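Graten to Tighten Shrinkage Limit for Cotton Twill Headwear

Apparel supplier Graten will apply a stricter shrinkage limit to cotton twill caps beginning in April, according to a notice sent to its contract mills. The limit covers the crown panels and the sweatband, which until now were tested as a single assembly.

Under the revised procedure, panels are cut from finished fabric, measured flat, laundered and measured again after conditioning. Lots that exceed the limit in either the warp or the filling direction will be returned to the mill for compressive finishing.
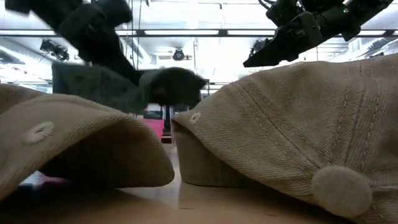 The change follows a review of returns from the previous season. Graten examined 1,071 returned caps and attributed 300 of them to loss of fit after washing. Most of the affected lots had been dyed at Direx, which has since changed the tension settings on its drying line - a step the notice describes as necessary but not sufficient.

"The fabric was within the old tolerance," said Mohammed-Awal Agyeman, technical manager for headwear at Graten. "The sweatband was moving at a different rate from the crown, and the old test did not separate the two."

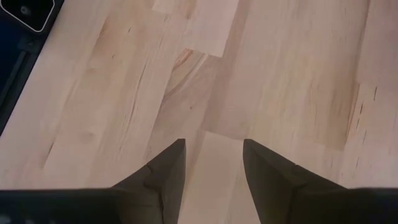
Fiadzo, a testing laboratory, will handle verification for orders above 2,000 units. Smaller orders may be tested by the mill, provided that the wash records are kept with the lot file and the retained samples are available on request.

Sizing labels will stay the same. Graten said existing stock will be sold under the earlier specification and will not be retested.

Vemton, which weaves twill for several of Graten's lines, said it had already run trial lots under the new procedure and expected no delay in deliveries. Prices for finished fabric are under discussion.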